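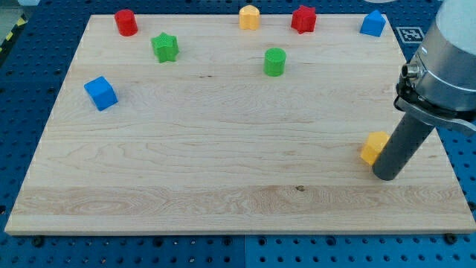 The Zelteck pushing cell is a small tabletop robot station, and I've been looking after one long enough to have opinions about it. It was put together by Teun Cuypers at Drirum, who wanted an arm that shoved things about with a plain rod and had no fingers to go wrong. The arm works over a wooden board on a blue perforated table, and the blocks on it (stars, cylinders, a cube and so on) are what it gets to push. The square black-and-white marker lying flat on the table by the far right corner is my reference when I check the setup — please don't lean on it!

Setting up takes me 40 minutes on a good day. The board goes down first, then the rod, then a slow run to 10 points across the wood with the tip held 3 mm clear. If the gap changes from one side to the other I start again with the board, and I leave the arm alone until that's right.

The rod is the part that wears. Dijkstra sells them in packs and the Baltik ones fit as well, though I find them a touch short and you have to enter the new length by hand. I swap mine after 56 hours of running. Teun thinks that's far too soon, but then he doesn't have to sand the scratches out of the board.

Cleaning is a dry cloth and nothing else. The written procedure was last changed on 12/11/18, when the bit about re-checking the marker after every rod change went in.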